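Criminal Law and Evidence, Week 2 handout
Burden of proof, and what an acquittal means

Welcome back, everyone. I've marked the October essays (all 200 of them, my eyes hurt) and the same mix-up kept popping up, so we're going over it again before I let you loose on self-defence.

The Crown has to prove every element of the offence beyond reasonable doubt. "Probably did it" is a civil standard, and it gets you nowhere in a criminal court. I know you know this! But plenty of you wrote that a jury who acquits has "found the accused innocent", and that's a different thing altogether.

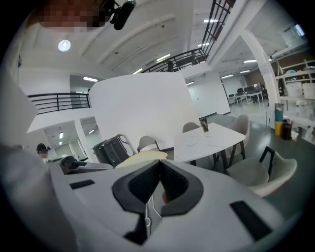 So what does a verdict of not guilty tell us?
It tells us the jury wasn't satisfied beyond reasonable doubt on at least one element. They might have believed the accused, or they might have had serious suspicions and still done their job properly.

Now for self-defence, using our made-up town of Wasilton. Dardo Painemal is charged with assault after a scuffle outside the Mancuso bakery. He says Eilidh Geddes came at him first. Once there's some evidence to support that - his own testimony can be enough - the Crown has to knock it out beyond reasonable doubt. Dardo doesn't have to prove a thing. Read the problem on page 431 of the casebook with that in mind, and watch the order of events, as the witness from Grutiston gets it backwards.
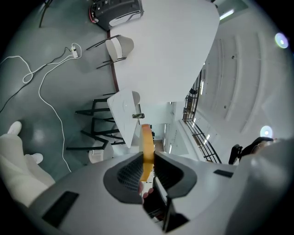
Who decides whether there's enough evidence to put self-defence to the jury?
The judge does, as a question of law. Weighing that evidence is then left to the jury.

Short answers on the Painemal problem are due 4th January, 735 words tops, and please colour-code your authorities if you can be bothered.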